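Notebooks > Arm bench > Corkby cell > Wrist camera and gripper

May, entry started 9:20, finished after lunch

Present: me (Letay Araya), Wenjie Dai until 11. Qiuyue Liang came for the second half.

Reason for the work: since the last change of pads the gripper on the Corkby cell does not close to zero in the middle. It closes to the left. Wenjie saw it first when she ran the short pick list and the parts came up turned by a small angle. I also saw it in the log, the left finger reports contact before the right one, every time. So today we open the gripper, clean it, set the zero again and check the wrist camera against the fingers.

Before touching anything I saved the old parameters to the shared folder, name is "corkby_before". Please do not delete it until I write here that the new ones are good.

Steps in the order we did them:

Power to the arm off, air is not used on this cell. Fingers opened by hand with the small key. The left finger came off easily. The right one was tight, the lower screw had too much thread lock on it, I think from the time when Jinlong Cai assembled it after transport from Plilludport. I warmed it a little and it came. Both screws are now replaced, the old ones are in the bag with the red label. Do not use them again.

Inside the guide there was gray paste, old grease mixed with dust. I cleaned it with paper and a plastic stick. No metal chips, I looked for them with the lamp. New grease is the Fabbri one in the white tube, a very thin layer. Last time we put too much and it went out on the pads, and then for two days everything slipped.

The pads: I measured the two sides with the caliper. The left pad was not sitting fully on its seat, one corner was up. This explains most of the error, I believe. I took it off, cleaned the seat with alcohol, and put it back with pressure for 15 minutes in the clamp. The right pad I did not touch.
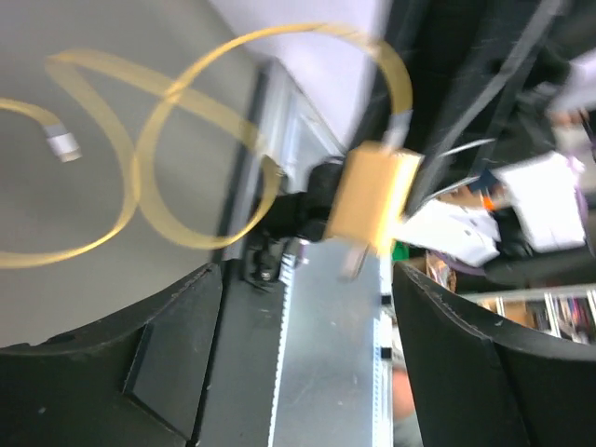

Zero setting of the gripper. With the fingers back on, I ran the slow close from the pendant, speed at the lowest value. The counter for full stroke was 106 before and it is 106 again now, so the mechanical stops are in the same place and we did not lose anything by opening it. The middle should be at half of it. Left finger now gives 52 and the right one gives 51 at contact with the gauge block, which I accept. Before the work the difference was much bigger, see the log of last week. The pads and rims can be checked in the wrist camera view without going near the arm: both fingers come in from the bottom, the pad of the left one is seen flat and at an angle toward the gap, and the light scratches on the upper rim of the right finger are easy to find again. I propose we use these scratches as a reference mark. If they move in the view from one week to the next, then either the camera or the finger has moved, and we stop and check the screws.

Wrist camera. The bracket was not loosened today, only checked with the key. The lens I cleaned with the dry cloth. Sharpness is set for the distance of the pads. Wenjie asked if we should move the focus a little farther, so that the approach is more clear. I prefer not. For the grasp we need the edges of the fingers, and for the approach there is the fixed camera on the post. We can discuss it when Xiaoqing Du is back, she made the first calibration and she knows what the software expects.

Calibration with the board: first try failed, the software did not find all the corners. The reason was the lamp, it was making a bright spot on the board. I turned the lamp to the wall and the second try passed. The new file is saved as "corkby_after". It is loaded now.

Cable along the wrist: the outer sleeve has a rubbed place near joint 5, on the inside of the bend. The wires are not visible, only the sleeve is thin. I put spiral wrap over it and made the loop a little longer -- before, it was pulled when the wrist turned to the limit. Qiuyue moved the joint slowly from one end to the other and I watched the loop. It does not touch the forearm any more. A new cable should be ordered from Tusora anyway. Jinlong has the account.

Test after assembly: short pick list, slow speed, then normal speed. Parts come up straight. One pick was missed at normal speed, but I had placed that part badly in the tray, too near to the side. I repeated it with the part in the correct place and it was picked.

Not done today:
-- the right pad, it will need changing soon, the surface is shiny
-- torque check on the flange screws, the small torque key is with the other group
-- the printed sheet on the cell door still has the old procedure with the old grease, I will correct it
-- backup of the new parameters to the second computer

Question for Xiaoqing: in your calibration note you write that the gripper should be half open when the board is taken. I did it fully open. Does it matter for the mask of the fingers? If yes I repeat it, it takes not so long.

Added 14:10. Qiuyue ran the long list one time. No alarm. Temperature of the gripper motor normal when touched by hand. I leave the cell switched on, with the arm in the park position and the speed limited to slow. Whoever wants the normal speed can change it, but write it here please.

L.A.

Corkby cell notebook | Corrections to Letay Araya | Back to top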